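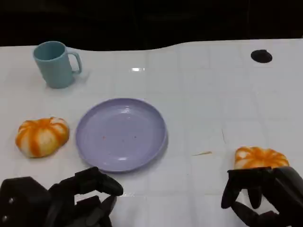 Poonam Grewal: I'd throw out every episode where the operator hesitates for more than a couple of seconds. I know that sounds harsh after you've spent all that time in the rig, but the policy will learn the hesitation right along with everything else, and then you get a robot that hovers over things forever.

Arben Todorova: Oh, I have to disagree with you there, Poonam, and I say it with affection because your advice on the Stoltora thread saved me a whole week. We kept the slow ones. We were at 1588 episodes on the tabletop set and when we cut the hesitant ones the model got faster, sure, but it also got much worse at fixing a bad approach with the hand. A lot of those pauses are the operator noticing they're coming in wrong and adjusting. I want that in there!

Poonam Grewal: Fair, but how do you tell a useful pause from somebody's nose itching?

Arben Todorova: Ha, okay, you've got me. Somebody watches them. Usually me, with coffee.

wubshet_fan: Can I ask a beginner question while you're both here? We're just starting with the two-handed setup, plate in the middle, a mug toward the back, one striped pumpkin on each side. The task is pumpkins onto the plate. Do you always have the operators start with the same hand? Ours do whatever they like and the loss curve looks like a mountain range.

Sumeya Ayele: Welcome! We went back and forth on this all through January. What worked for us was letting either hand start but writing it into the instruction, so "right pumpkin first" is its own label. When both orders sat under one label the arms would set off together and then dither in the middle, which was kind of sweet to watch but no good to anyone. Also shift the plate a little between episodes, and the mug too, even if you never touch it. Ours got so used to the mug being in one spot that moving it threw off the grasp.

Nahom Tekleab: Seconding the mug thing. I'd go further and swap it for something else every 4 episodes or so.

Poonam Grewal: Every 4 is a lot of resetting for a new team, Nahom. I'd get a clean baseline first and mess up the table later.

Nahom Tekleab: We did it that way on Plandik and had to recollect almost everything, so I'm a bit sore on the subject.

wubshet_fan: Thank you all so much, this is really kind. I'll split the labels by hand and see how the next batch trains. One more, do you wipe the table between runs, or let the crumbs be?

Arben Todorova: Let them be, within reason. A few specks never hurt us.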